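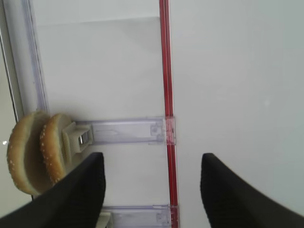
Who can sign up for the Gronura supper diary?

Anyone over 18 who cooks dinner at home at least three nights a week and is willing to tell me what really ended up on the plate, frozen pizza included.

I'm Estíbaliz Benítez, and I run a small project called Gronura out of two rooms above a shoe repair place in Pamport. I'm writing a book on what people eat on ordinary weeknights, and I need home cooks to keep a diary for me. So far 792 of you have sent me single recipes (thank you, my inbox may never recover!), but recipes are what people are proud of, and I want the other stuff too. The toast. The soup you stretched with more water when your brother stopped by.

I'm looking for 40 people. You'd write down your supper every night for four weeks, starting in the last part of October. A few lines is plenty: what you ate, who was there, what time you sat down, and whether anyone complained. Paper or email, your choice. If you pick paper I'll mail you a notebook and a stamped envelope to send it back in.

There's also one phone call with me or with Friederike Böttcher, who is editing the book and asks much better questions than I do. Plan on half an hour, longer if you get her going on potatoes.

You don't have to be a good cook. I'd love to hear from people who work nights, people feeding teenagers, people who just moved out and own one pot. I have plenty of folks from Pamport already, so if you live out toward Bandara or Ulel, please, please write.

Everybody who finishes the four weeks gets $700 off nothing, sorry, I wish! What you get is a $40 grocery card and a copy of the book when it's done. I'll change your name in print unless you tell me you want it in there. Missing a night or two is fine, just write "missed" and keep going.

To join, send me a note by 19th October with your name, your town, how many people you usually cook for, and what you had for supper last night. Mail goes to Gronura, Box 3046, Pamport. I read all of it myself, usually while eating, so excuse any grease spots on my reply.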